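文件盘回到桌上

在加斯滕公司（Kasten）二楼的办公区，最难管的东西是纸。合同扫描以后，原件还要留着；供应商寄来的送货单一式三联，白的归财务，黄的归仓库，粉的没人说得清归谁。行政主管科尔科尔·奥乌苏接手这摊事的时候，走廊尽头的铁皮柜已经关不上门，柜顶上摞着五只纸箱，箱子上写着“待归档”。

她没有先买柜子。今年1月，她让每个部门把桌面上的纸全部拿到会议室，按“今天要办”“等别人回话”“可以收走”分开。财务的埃科·埃西恩搬了三趟。他说自己一直以为桌上都是要紧的东西，分完才发现，“可以收走”那一摞最高，最底下压着一张两年前的打印机保修卡。

分完以后的问题是放在哪里。抽屉不行，纸一进抽屉就等于不存在。立式文件夹试过一阵，A4纸装少了会弯，滑下去以后只露出一个角。最后选的是最普通的敞口文件盘，平放，能叠，前面留一个缺口，手指伸进去就能把最下面一张捏出来。整层楼采购了128只，颜色由各部门自己报，仓库要灰色，销售要蓝色，设计组要了粉色。

经手这批货的是办公用品店布拉姆内斯（Bramness）的埃富娅·翁贝。她卖文件盘有7年，见过的退货多半和质量无关，是尺寸没量。有人买回去才知道隔板前面只剩窄窄一条，盘子横着放伸出桌沿，竖着放又挡键盘。她建议下单前先拿一张A4纸在桌上摆一摆，四边各让出两指宽，再看看鼠标还有没有地方走。

她还提醒买家看底板。实心底板好擦，但纸铺平以后会吸在上面，单张不好拿；带孔的底板轻，灰尘也会漏到下一层去，所以叠放的时候，最下面那只要隔一阵子拿起来抖一抖。至于层数，她的看法是两层正好，三层勉强，再往上，底下的纸就没人翻了。

加斯滕这边的规矩定得很简单。上层放今天要办的，下层放等回话的，下班前看一遍上层，办完的送走，没办完的留着。每月最后一天清下层。阿默利·贾姆菲负责设计组的样张，她的纸大小不一，有小卡片，也有折过的海报，和别人的送货单不是一回事，所以她多申请了一只盘子，单独放样张，不往上叠。
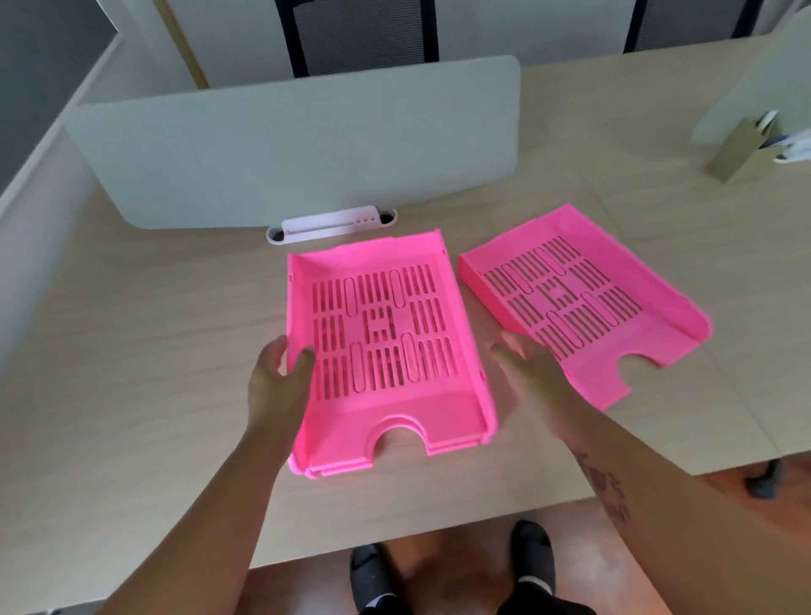
桌面怎么摆，各人的习惯不同，公司只要求盘子不能顶着隔板，隔板底座旁边要能伸手进去擦灰。设计组的桌子是浅米色木纹桌面，隔板灰白色，亮粉色的盘子放上去很显眼。左边看起来是两只叠在一起，正对着人，一只手握着侧壁；右边单独一只斜放，后壁朝左上，半圆缺口朝右下。底板上一格一格的窄槽里夹着四个长圆孔，翁贝说的漏灰就是从这类孔里漏下去的。叠着的盘子要挪位置，最好先把上层的纸取出来，再捏住侧壁一起移。

标签是另一件争过几次的事。德拉尼·埃顺在仓库干活，他主张每只盘子都贴字，写明部门和用途。奥乌苏同意仓库贴，别的部门随意，条件是用可以揭掉的纸胶带。以前那批旧盘子贴的是不干胶，撕下来以后留一层黏印，沾了灰发黑，用酒精也擦不干净，最后只好拿去装螺丝。

现在铁皮柜的门能关上了，柜顶的纸箱还剩两只，里面是格登项目（Gedden）的旧图纸，要等项目结算以后才能处理。粉色那联送货单也有了去处，归采购，每月订一次，满1000张换一个盒子。埃西恩桌上的文件盘仍然常常是满的，不过他把保修卡扔了，那台打印机去年就已经换掉。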